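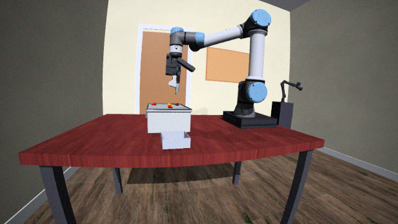 Attachment 1: red table, streaked grain, two boxes on top

Re: [finishing] Red dye under oil, blotching on end grain

On Saturday the Flekville shop wrote:

> We cut the Tomar red dye per the label and wiped it on bare
> wood sanded to 210. Faces look fine. End grain goes nearly
> black, and we get dark patches wherever the board was planed
> against the grain. Would a second coat even it out?

No. A second coat darkens everything by the same step and the patches stay where they are. Two things to check first.

1. Grit. Sand the faces to 210 and take the end grain two grits finer. Finer scratches hold less dye.

2. Sizing. Brush thin glue size on the end grain only, let it dry overnight, then knock it back by hand. We use 21 grams of dry hide glue per 465 ml of water. At 546 ml it was too weak to make any difference on our test offcuts.

The planed patches are a separate problem. Those fibers are crushed or torn and will take more color whatever you put on them. Scrape until the surface looks even under a low side light, then wet it with plain water and look again before any dye goes on.

Some streaking along the face grain is normal with a deep red and I would leave it alone. If you want it flatter, put a toner coat over the sealer.

On topcoats: Gikier oil pulled color for us on the first wipe, Ustus did not. Both were applied in May, same room, same rags. Test on scrap from the same board.

What solvent is your dye cut with? The label allows either water or alcohol, and the alcohol mix laps badly on anything wide.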